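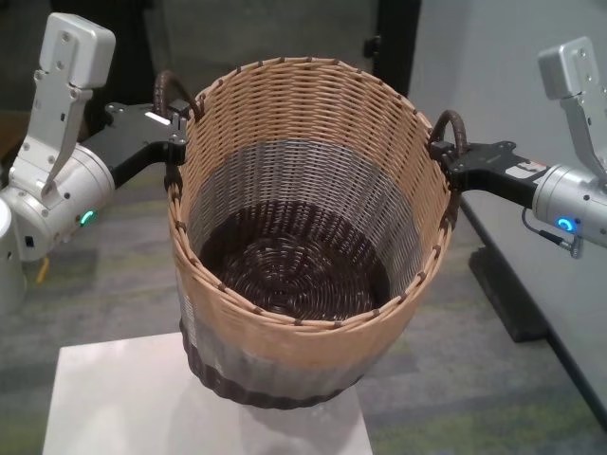
Parasitic draw complaints come in every January, and most of them can be sorted out with a low-current clamp meter and a set of fuse voltage drop tables. The method below is the one we now use in the Uller workshop, and it replaces the sheet we sent out with the first Clurker clamp. Lay out everything before opening the car, as each door opening can wake modules that have already gone to sleep. Loose leads, fuse pullers and memory saver clips should sit together in one open container near the fender. A round wicker basket with two looped handles, like the one shown, is wide enough at the mouth to find a clip without digging, and the woven sides will not scratch paint. The meter itself stays out on a fender cover with the display facing the technician.

Start with a charged battery. A weak battery can let the system voltage drop during the test, and some body control modules will then shed loads on their own, so the reading looks better than it should. Charge fully, remove the charger, and let the surface charge settle. Record the resting voltage on the job card.

Open the hood and close the hood latch by hand with a screwdriver so the alarm module sees it as shut. Do the same for any door you need to reach through. Lower the driver's window if the fuse panel is inside the cabin. Take the key well away from the car. Proximity keys left in a coat pocket account for a good share of the failed tests sent to our support desk, and the result is always the same: the network never goes quiet.

Zero the Clurker clamp close to the battery but with the jaws empty. Then close it over the negative cable, or over all the cables at that terminal if there are more than one. The jaws must meet fully. Dirt on the mating faces will shift the zero, and so will turning the clamp to face a different direction after zeroing. If the reading drifts while you are setting up, take the clamp off, zero it again in the same position it will be used, and refit it.

Lock the car and wait. Many cars settle within half an hour, but some take longer, and a few wake briefly at intervals even when healthy. Do not stop at the first low number. Set the meter to log minimum and maximum and leave it through at least one full sleep cycle. On most cars we use 40 mA as the point above which we keep looking, unless the maker's data gives a different limit.

If the draw stays high, leave all fuses in place. Pulling a fuse and putting it back can power up a module and restart the wait from the beginning. It can also clear the fault, and the car goes home with no repair. Measure the voltage drop across each fuse through the two small test points on its top face. The meter must be on the millivolt range. A 2000-count meter is enough for larger draws but runs short of resolution on high-amp fuses, where a small current produces very little drop. The Zurnon pocket meter reads one digit further and is the better choice there.

Any fuse with a steady drop is carrying current. Convert the drop to current with the table for that fuse type and rating. Mini, standard and maxi fuses need separate tables, and mixing them up gives a wrong answer that looks believable.

A recent job from Gerardo Zanetti shows the sequence. The car was a wagon with a flat battery after two nights parked. Current at the negative cable held at 323 mA well after the network should have been asleep. A scan tool showed no stored codes that explained it. Voltage drop testing found one fuse in the rear panel carrying nearly all of the load. That fuse fed the tailgate module and the rear outlet. With the outlet unplugged at the connector there was no change. With the tailgate module unplugged the draw fell below the limit and stayed there. The latch switch was reporting open, although the dash showed the tailgate closed. A new latch fixed it, and the repeat test was run overnight before the car was released.

Two notes on scan tools. First, a tool or dongle left in the diagnostic port will often hold the gateway awake, so remove it before the wait begins. This includes insurance trackers and the small Bluetooth readers that owners forget about. Second, where the maker supports it, read the wake-up history from the gateway after the test. It can name the module that last woke the network, which may save checking an entire panel.

Maxence Pons has rebuilt the voltage drop tables as 3 printable cards, one for each fuse size. They are sized to fit the lid pocket of the Reddy meter case -- older cases without the pocket will need the cards folded once. The cards are free with any Clurker or Zurnon order this month and can be added at checkout under printed materials. Owners of the first Clurker clamp should discard the old sheet, which lists the standard fuse values only.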